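Most households I know own too much cookware and cook from too little of it. I have come to think the fault lies with the set. Cookware is still sold in boxes of matched pieces, and the number printed on the box is treated as the measure of value. My wedding set had 19 pieces. Six of those were lids, and two were spoons.

I cooked with that set for years before I went through the cupboard one July and asked of each piece when it had last been on the stove. The large pot, the small frying pan and the deep mixing bowl had all been used that week. For most of the rest, I couldn't remember.

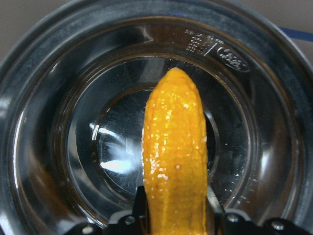

## Opinion: Home & Kitchen

The case for the set is price. Divide the cost by the number of pieces and each one looks cheap. But a pan that never leaves the cupboard costs what you paid for it, plus the shelf it sits on. In a small apartment the shelf is the more expensive part. My neighbor Wilma Dekker keeps her winter boots in the hall because her kitchen cabinets are full of saucepans in sizes she doesn't like.

Sets also hide quality. A maker that has to fill a box to a price will put its money into the two or three pans people pick up in the store. The rest get thinner bottoms and looser handles. I compared a small saucepan from my old Plelden box with one I later bought on its own from Furkel. The Furkel cost more than I wanted to pay. It also heats evenly and doesn't tip over when it is empty, which the Plelden did on every burner I own.
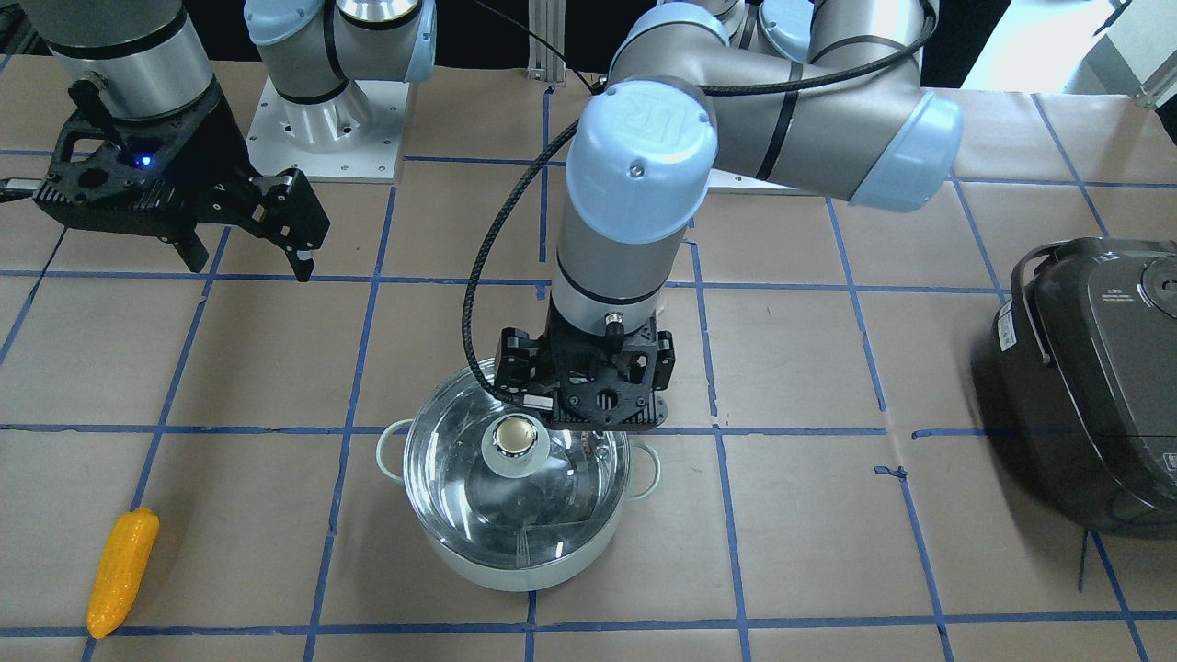
Buying one piece at a time takes longer, and it asks more of the buyer. You have to know what you cook. Someone who makes soup and rice every week needs a good pot with a lid that fits. Someone who lives on eggs and toast needs a frying pan and could skip the pot for a year. The box makes that decision for both of them and gets it wrong both times.

I am told that a matched kitchen looks better. Maybe it does. My pans now come from four makers, one of them a secondhand Šťastný casserole with a chipped handle, and they look like what they are. Guests have not complained about the food.

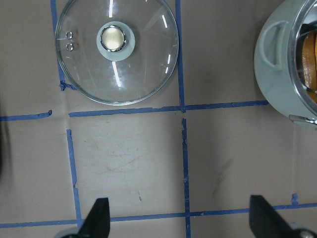

**Should a new household ever buy a full set?**

Only if every piece in it is something the household already knows it will use. For most people starting out, one pot, one frying pan and one big bowl will cover the first few months, and the gaps will show themselves.

The stores could help here. Plekex sells its line both ways, boxed and loose, but the loose pans are on a bottom shelf at the back and the boxes are stacked by the door. Replacement lids have to be ordered. I waited 34 days for one, and the clerk suggested twice that I might prefer a new set.

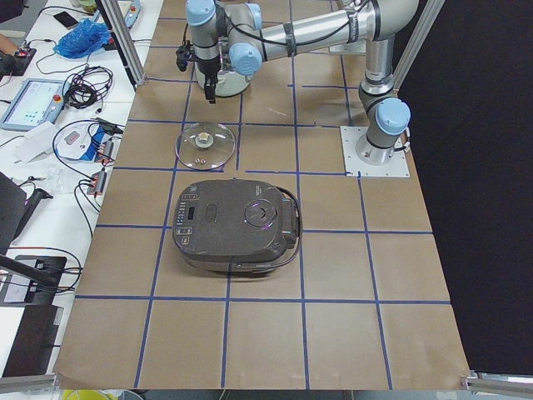

A lid is a small thing to build an argument on, but I think it says a lot about how this business works. Glass breaks. Knobs come loose. If the only easy way to replace one part is to buy the whole box again, then the cupboard fills up with orphans, and people keep them out of guilt. I kept mine through three moves.

I gave most of the set away last spring. The big pot stayed, and so did the bowl.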